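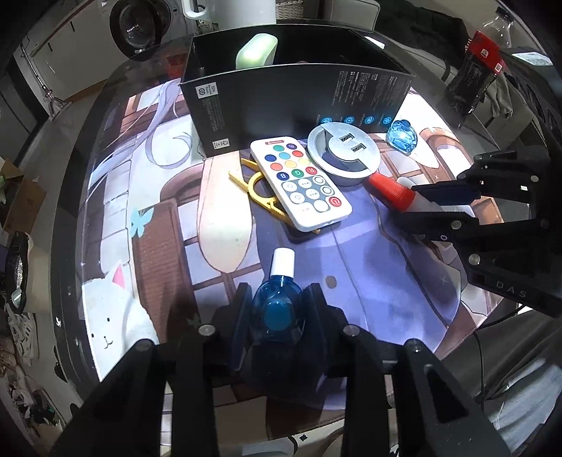 In Defense of the Common Box

An opinion from the editorial board of the Pamavetti Household Review
December 26, 2021

Every household of more than one person maintains a surface that belongs to no one in particular. In many homes it is a table near the laundry. Glue is left there, along with soap, small bottles, spare lids and the remote control for a set of lights in another room. These articles have no natural relation to one another, and conventional advice on home organization treats that as a fault to be corrected. It is the position of this board that the conventional advice is mistaken, and that a single open box, placed on the table where such articles already gather, serves most households better than any system of divided storage.

The case for divided storage is well known. Kuhlmann, whose catalog has shaped much of the discussion, offers 13 sizes of drawer insert and recommends that each category of object be assigned its own. The Pendero method goes further and requires a printed label on every container. Both approaches assume that the members of a household agree on what a thing is. A bottle of glue may be a school supply, a repair supply or a craft supply, depending on who used it last. Where the household does not agree, the glue is returned to three different drawers on three different days, and a second bottle is bought.

In May this publication invited readers to report how they store small articles of mixed use. We received 529 replies. Of the readers who had installed divided storage, many wrote that the dividers remained in place and that the table was full again. We do not present the replies as a scientific survey. They are nevertheless consistent with what members of this board have observed in their own homes.

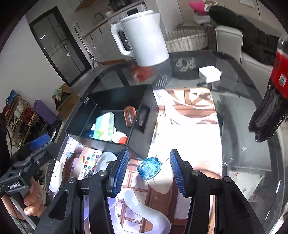

The open box makes no such demand. It asks only that an object be inside it or outside it, a distinction that a child of four can apply. A sturdy product box will do, and one with a handle opening in the side is better still. The box should be shallow enough that its contents can be seen without being emptied, and it should have no lid. A lid invites stacking, and whatever is stacked on it becomes the new surface.

Objections have been raised by readers of our earlier column on this subject. The first concerns leakage. It is a fair objection, and liquids should stand upright with their caps closed. Soap should be kept in its own case. The second objection is that a common box only conceals disorder. We would reply that a certain amount of disorder is the ordinary condition of a home in use, and that containing it is a respectable aim. Ellus, which once sold a modular cabinet of 555 parts for this same purpose, no longer lists it.
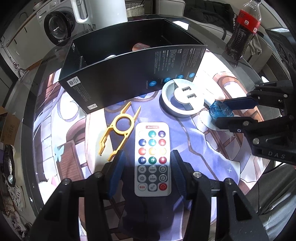 The remote control deserves separate consideration. It is the article most often sought in a hurry and the one most often reported missing in the replies we received. A lighting remote is slim and light, and it slips easily beneath larger things. One with 21 buttons, among them colored keys, two for brightness on the left and a pair marked "MODE," cannot readily be replaced by guesswork at the wall switch. For this reason we recommend that it be left flat on the table beside the box, where it can be seen, and that this be the only exception permitted.

The board further recommends that the box be emptied completely twice a year and that anything unclaimed by the end of that day be given away or discarded. Readers who wish to describe their own arrangements may write to the Review at the usual address. Letters selected for publication may be shortened.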